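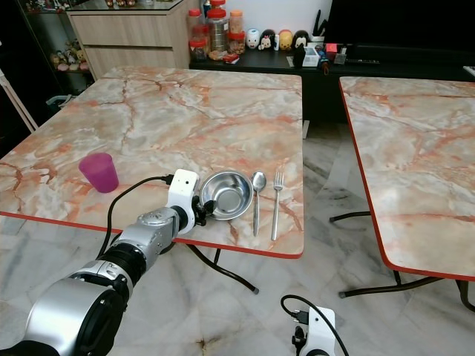
4. Recording table-setting episodes

This section covers recording on the two-arm station with the head camera. It assumes that the arms have been homed (section 2) and that the head camera has been checked against the calibration board (section 3). If either arm has been powered off since then, go back to section 2 before continuing.

The procedure is the one used for the Pritosholm table-setting study. Sites that want their episodes pooled with the Pritosholm set must follow it as written. Sites recording for their own use may change the objects and the task text, but should leave the timing and labeling rules alone, as the Zudex converter depends on them.

4.1 What the method needs from the data

The Drenda policy is trained on short episodes, each of which holds one complete task from rest pose to rest pose. It takes the head view and the joint positions of both arms and predicts the next block of joint targets. It has no map of the table and no list of objects. Anything it learns about where a bowl is, it learns from the head view.

Two things follow for the operator. The objects must be in view at the first moment of the episode, and the arms must not hide the target for long stretches. A reach that comes in low from the side, with the gripper arriving beside the rim of the bowl, gives much better training material than one that comes straight down over it. In the pilot, episodes with overhead reaches were kept in the set but had to be given a lower weight.

The room behind the table does not have to be cleared. The study was set up in furnished rooms on purpose, with shelves, jars, a television and so on left where they were. Do not tidy between episodes, and do not move background items to make the view look cleaner.

4.2 Objects and layout

The base set is a cup, a bowl, a spoon and a fork. Use a plastic cup in a strong color. The bowl, spoon and fork should be stainless steel. Reflections in the bowl are wanted and the bowl should not be dulled or taped.

1. Place the cup, bowl, spoon and fork on the near part of the tabletop, within reach of at least one arm.

2. For layout A, put the cup at the left, then the bowl, then the spoon and fork side by side with their handles toward the front edge.

3. For layout B, swap the cup and the bowl. Leave the spoon and fork as in layout A.

4. For layout C, place all items freely. The spoon and fork may point in any direction but must not overlap.

5. Check the preview on the operator screen. All the objects must be fully visible. If a wrist or cable covers one of them at rest, move the object and leave the rest pose alone.

Note: Small changes in position between episodes are useful. Do not mark object positions on the table with tape or pen. Early sets recorded at Võ had tape corners on the table, and the policy reached for the corners when the bowl was moved away from them.

Caution: Keep the bowl clear of the very edge of the table. The gripper pushes outward slightly as it closes, and a shallow bowl will slide.

4.3 Cable check

Each wrist module has a cable that leaves the connector in a loop. The loop has to be long enough for the wrist to turn fully and short enough that it does not catch the table.

1. With the arms in rest pose, look at both loops from the side. Neither should be hooked under the tabletop.

2. Jog the left arm to the far end of its reach and back. Watch the loop where it passes the table edge.

3. Repeat with the right arm.

4. Press lightly on each connector to confirm that it is seated.

Caution: Do not put your hand between the forearm and the table while jogging. The arms will stop on contact but not before contact.

If a loop drags across the table during an episode and touches an object, discard the episode. If it only crosses the view, keep it.

4.4 Recording an episode

1. Open the session page and choose the layout (A, B or C).

2. Enter the task text. Use one of the approved lines in appendix C, with no added words. "Pick up the bowl" and "pick up the metal bowl" are treated as separate tasks.

3. Take hold of both leader handles and bring them to the rest pose. The status bar turns green when leader and follower agree.

4. Press the left pedal once. Wait for the tone.

5. Hold still for 2 seconds. The converter uses this stretch to estimate sensor noise and will reject the file without it.

6. Carry out the task at a steady pace. If only one arm is needed, keep the other in rest pose. Do not let go of its handle.

7. When closing on the bowl, approach beside the rim and pause very briefly before the fingers close. For the spoon and fork, close across the handle.

8. Return both arms to rest pose and hold still for 2 seconds.

9. Press the left pedal again. Wait for the second tone before letting go of the handles.

If a grasp fails, you may try again within the same episode, up to 3 attempts in all. Do not stop and restart after a missed grasp. Recoveries are the most valuable part of the set — see 4.6 — and operators tend to throw them away because they look untidy.

Note: If you drop an object off the table, press the right pedal. This closes the file and flags it as aborted. Aborted files are kept on the station but are not uploaded.

4.5 Labeling

Label each episode right after it is recorded, while you still remember it. The session page shows the label form after the second tone.

Success. The object ended where the task text says it should, and both arms returned to rest pose.

Success with recovery. As above, but at least one grasp was missed or one object had to be set down and picked up again.

Failure. The task was not completed, for any reason other than a dropped object or a hardware stop.

Do not leave the form blank and come back to it at the end of the session. Blank forms are saved as Failure.

Add a comment only if something outside the task changed during the episode, such as a light being switched on or a person walking through the view. Comments are read by hand before training, so keep them short.

4.6 Pilot result and the recovery rule

The recovery rule in 4.4 was added after the pilot. We trained two versions of the policy on 1000 episodes each, with the same layouts and the same share of each task. In the first version all the episodes were clean successes. In the second, the set included successes with recovery, in the proportion in which operators produced them.

The two versions did equally well on the first grasp. They differed after a miss. The version trained only on clean episodes usually closed on air, lifted, and carried on through the rest of the task with nothing in the gripper. The version trained with recoveries backed off and tried again in most cases, and its second try at the bowl was often better placed than its first. The gain was largest for the bowl and smallest for the fork. We think this is a matter of height, as a fork lying flat leaves little room for the fingers on any attempt, but we have not tested it separately.

Tests on a second table of the same type gave the same ordering. Tests on a plain white table were worse for both versions and are not reported here. The pilot says nothing about cups other than the plastic type, and glass has not been tried.

4.7 End of session

1. Bring both arms to rest pose and press Park on the session page.

2. Wait for the brakes to click. There are 4 clicks, two for each arm.

3. Run the Zudex converter from the Tools menu. It reports the number of files accepted and rejected.

4. If any file was rejected for a missing still period, check that operators are waiting for the tone in step 4 of section 4.4. This is the usual cause.

5. Start the upload. The station can be left unattended while it runs.

Caution: Do not switch off the arms at the wall during an upload. The arm controllers share a supply with the station disk.

Section last revised August 30, 2019. Layout C was added in this revision. Files recorded under the earlier layout names can still be converted, but the layout field has to be filled in by hand (see appendix D).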